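About Mevstead

Mevstead collects examples for learning systems that are supposed to work in kitchens. We started in May with one kitchen, one fridge and a strong suspicion that most of what gets promised about home robots hasn't been tried on a drawer.

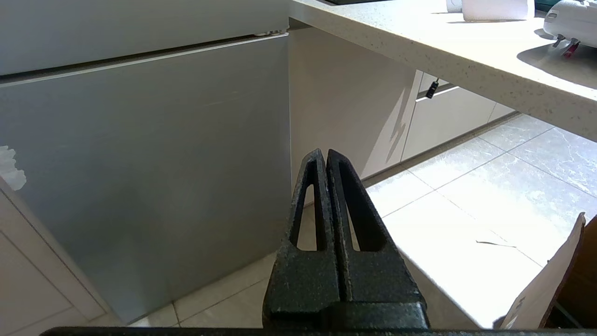 We don't build the model. Our client Jalon does that, and we have told them more than once that we doubt it will cope with a door it hasn't met. Our job is to give it a fair chance. An operator runs the task, the cameras record it, and someone else decides whether the run is worth keeping.

So far we have logged 3,173 runs and kept 2,514. People ask why we throw so much away. We think we should throw away more.

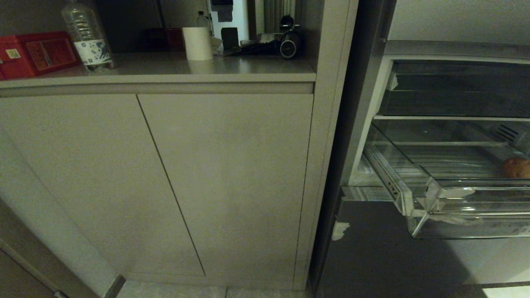 Ebere Ekpo runs the review desk. Her rule is that a run gets watched to the end before anybody calls it good, including the dull ones. She has 5 reviewers, and they disagree a lot. Disputed runs go into a separate set, which we call Nnaji, and we hand that over too.

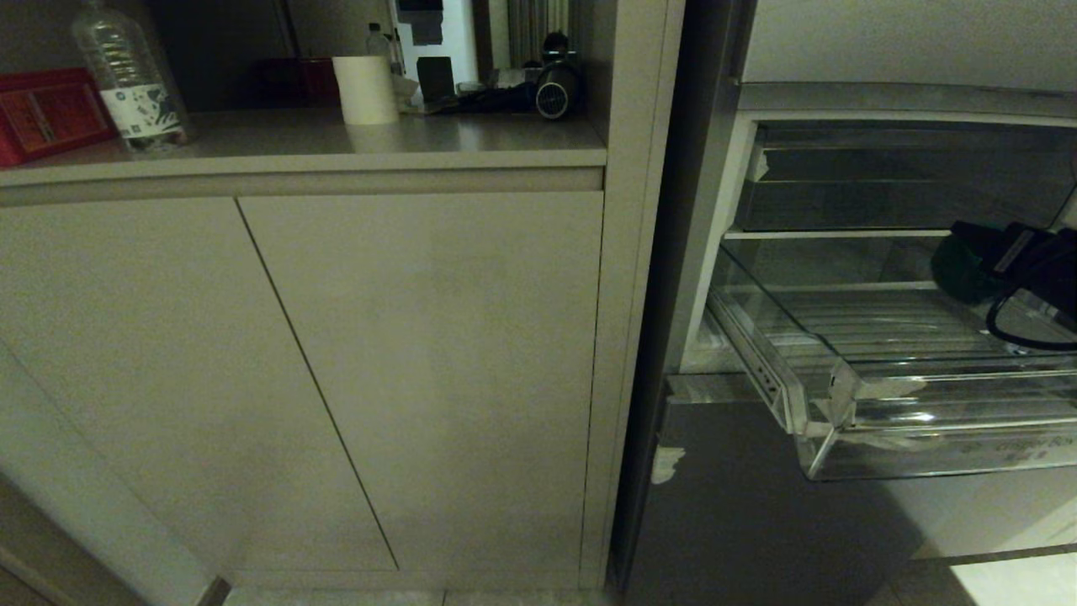 Crisper drawer pulled out, fridge open.

We are not convinced that more data fixes everything. Ostetville, our second site, will use different cabinets and a different fridge, and we expect the numbers to get worse there. If they do, we'll publish them on this page.

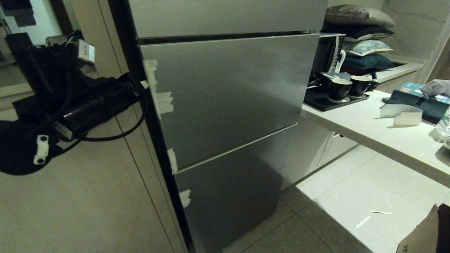

Working with us

We take on small collection jobs, 7 weeks at the longest. Please don't send a demo reel. Send the failures.

Page updated 16 Jun 2019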